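# Questions about the Valtilthorpe shared library

**What is it?**

A catalogue of scanned books, pamphlets and zines that people in Valtilthorpe have agreed to lend each other in digital form. The paper copies stay on their owners' shelves. The list stands at 117 titles, which is less than the launch leaflet promised.

**Is it legal?**

Partly. Anything out of copyright or under an open licence is fine. The rest depends on whom you ask, and the people who sound surest tend to be the ones with least to lose. We took down 14 titles in June after a publisher wrote to us. If you scan a book that is still in print, the risk is yours, and no slogan about knowledge belonging to everyone will pay a solicitor.

**Who runs it?**

Five of us, with a rota. The word "collective" appears on the old leaflet – I would not have chosen it. One person has the server password and that is where the power sits, whatever the leaflet says. A second person is meant to get it.

**Does free software make it safer?**

It makes it easier to check. Whether anyone has checked is another matter. We use Hollix for the catalogue and I have read some of the code, by no means all of it. Treat claims that "the community" has looked it over with caution.

**Why not use Quispe? It's free.**

Free to join. Exporting your own records costs £68, and you find that on the last page of the terms. We tried it for one winter and left.

**Do you keep a record of what I read?**

The server logs downloads for five days, then deletes them. You have only our word for that, so use a private connection if it matters to you.

**Can I come to a reading group?**

Yes, Thursday at 7 pm in the back room at Grindach. There is soup. The text is usually political theory and usually too long. You needn't have finished it.
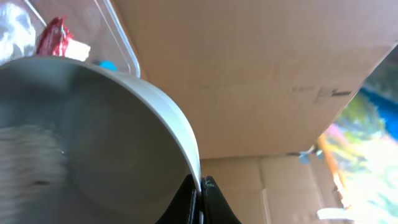
Alcides Puma wrote to say that this page undersells the whole thing, that a small library with honest gaps is still a library, and that he found two pamphlets here he had been after for years. He would also like the 14 titles put back.

**Will they be put back?**

Four of them, probably, as they turned out to be openly licensed after all. For the others we would need written permission. We have asked twice and had no answer.

**How do I add a book?**

Send the scan with the title page and the licence page included. Files without a licence page are not added.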